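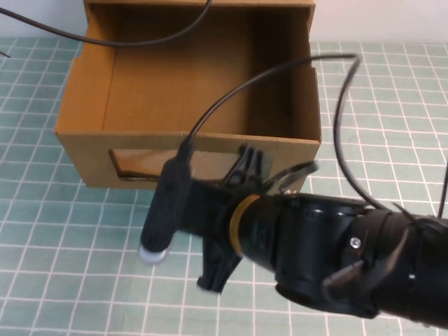

Heute geht es um den Kasten, und zwar erst mal nur um den Kasten, noch ohne Griff und ohne alles, was später daran hängt. Ich weiß, dass viele von euch sofort eine fertige Kommode bauen wollen (ich wollte das früher auch), aber die meisten Fehler, die ihr am Ende seht, stecken schon im Zuschnitt der fünf Flächen. Schaut euch die Seitenwände an: beide haben an der Außenkante eine kleine Stufe, eine Kerbe, und über die Frage, wofür so eine Stufe gut sein kann, reden wir gleich noch. Und vorne sitzt der breite, niedrige Ausschnitt, das Fenster. Der Rand ist links und unten dunkel und ein bisschen ungleichmäßig, und genau da schaut jeder zuerst hin, wenn so ein Kasten auf dem Tisch steht.

Papier und Karton als Werkstoff
Kursblatt zu Einheit 3: Schubladen und Fenster
Stand: 13. März 2026

Was ihr mitbringen solltet

Cutter mit frischer Klinge, Stahllineal, Falzbein, Bleistift (hart, sonst schmiert ihr alles voll), Schneidunterlage. Wer keine eigene Unterlage hat, nimmt eine aus dem Schrank links, aber bitte eine mit Raster! Ich lasse inzwischen niemanden mehr auf blankem Untergrund zuschneiden, die Winkel werden einfach grausig. Kleber stelle ich, das ist der Penilent in der flachen Dose, der zieht langsam an und lässt euch Zeit zum Schieben. Heißkleber geht zur Not auch, trägt aber auf und drückt euch die Wände auseinander.

Graupappe oder Wellpappe?

Beides geht. Wir arbeiten in dieser Einheit mit einwelliger Pappe, 3 mm stark, von Prollano. Sie ist leicht, sie ist billig, und ihr dürft euch damit dreimal verschneiden, ohne dass es wehtut. Graupappe gibt die saubereren Kanten, dafür müsst ihr zwei- oder dreimal mit der Klinge durch und am nächsten Tag tut euch das Handgelenk weh.

Bei Wellpappe bitte immer zuerst die Wellenrichtung anzeichnen, mit einem kleinen Pfeil auf der Rückseite. An den Seitenwänden laufen die Wellen senkrecht, am Boden laufen sie von vorn nach hinten. Getsemaní Orozco hat im letzten Durchgang beides ausprobiert, einmal mit und einmal quer zur Welle, und der quer gebaute Boden hing nach einer Woche mit Schrauben drin sichtbar durch. Die beiden Kästen stehen noch im Regal, nehmt sie ruhig mal in die Hand.

Zuschnitt der Schublade

Front: 153 mm breit. Die Höhe dürft ihr selbst wählen, aber bleibt bitte deutlich unter der Breite, sonst wird aus der Schublade ein Turm.

Fenster: 91 mm breit, mittig. Erst anzeichnen, dann die Ecken mit einer Ahle vorstechen, dann von Ecke zu Ecke schneiden. Wenn ihr über die Ecke hinausschneidet, reißt die Deckschicht ein, und das kriegt ihr nie wieder schön.

Klebelaschen: 16 mm. Ja, das ist viel. Schmalere Laschen sehen eleganter aus und gehen beim ersten kräftigen Ziehen auf.

Seitenwände: zweimal gleich, und zwar wirklich gleich. Legt sie nach dem Schneiden aufeinander und fahrt mit dem Daumen über die Kanten. Was ihr spürt, klemmt später.

So, und jetzt die Stufe in der Seitenkante. Ich baue sie gern ein, wenn ich einen Anschlag haben will, dann läuft die Schublade bis zu einem Punkt und bleibt da. Man kann sie auch als Steckverbindung nutzen und die Rückwand einhängen. Für euer Übungsstück reicht die erste Variante. Zeichnet die Stufe an beiden Seiten vom selben Bezugspunkt aus an, also immer von der Vorderkante gemessen und nie einmal von vorn und einmal von hinten. (Doch, das passiert. Jedes Mal!)

Folie einsetzen

Ein offenes Fenster ist völlig in Ordnung, aber mit Folie sieht das Ganze gleich nach Möbel aus. Wir haben klare und getönte Reste von Rosales da. Die getönte verzeiht mehr, man sieht Kleberspuren kaum, dafür erkennt man vom Inhalt eben nur noch dunkle Umrisse. Wer später Knöpfe oder Büroklammern sortieren will, nimmt besser die klare.

Folie rundherum größer zuschneiden als das Fenster und von innen aufkleben. Kleber nur auf die Pappe geben, nie auf die Folie, dünn ausstreichen, auflegen, von der Mitte nach außen andrücken. Dann ein Buch drauf und Kaffee holen.

Zwei Schubladen übereinander

Wer fertig ist, baut eine zweite und stellt sie obendrauf. Dabei merkt ihr schnell, wie genau ihr gearbeitet habt, denn eine Einzelschublade darf ein bisschen schief sein, ein Stapel verrät alles. Am Beispiel unten steht die obere Schublade links und rechts über die untere hinaus, nur ein wenig, aber das Ding wirkt dadurch sofort kopflastig. Achtet auch auf die beiden weißen Knöpfe: der eine sitzt nah an der Unterkante der oberen Front, der andere nah an der Oberkante der unteren, und der untere liegt ein Stück weiter links. Ich mag es trotzdem sehr, wie dicht die zwei beieinander hocken. Wenn ihr sie lieber genau untereinander haben wollt, zieht eine gemeinsame Mittellinie über beide Fronten, bevor ihr irgendetwas bohrt. Und die leichten Knicke an den Kanten, die bekommt Wellpappe nun mal beim Anfassen. 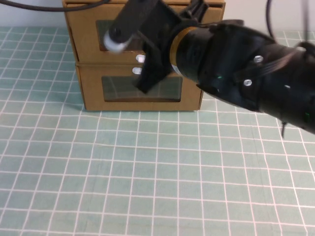
Knöpfe befestigen

Loch mit der Ahle vorstechen, nicht mit dem Cutter hineindrehen. Auf die Rückseite gehört ein kleines Stück Pappe als Verstärkung, quer zur Welle der Front aufgeklebt, sonst zieht ihr den Knopf irgendwann samt Deckschicht heraus. Lalit Pant nimmt dafür Scheiben aus alten Heftumschlägen, das klappt auch prima.

Hausaufgabe

Eine einzelne Schublade mit Fenster und Knopf, dazu ein Zuschnittplan mit eingezeichneter Wellenrichtung. Den Plan könnt ihr von Hand zeichnen oder in Endgate anlegen, mir ist beides recht, Hauptsache die Maße stehen dran. Verzierung bewerte ich nicht. Ich ziehe die Schublade auf, schiebe sie zu, drehe sie um und schaue mir die Laschen an.

Wer den Stapel schon geschafft hat, bringt ihn bitte ungeklebt mit, wir setzen die Gehäuse dann gemeinsam zusammen. Pappreste in die blaue Kiste, stumpfe Klingen in die Dose am Waschbecken.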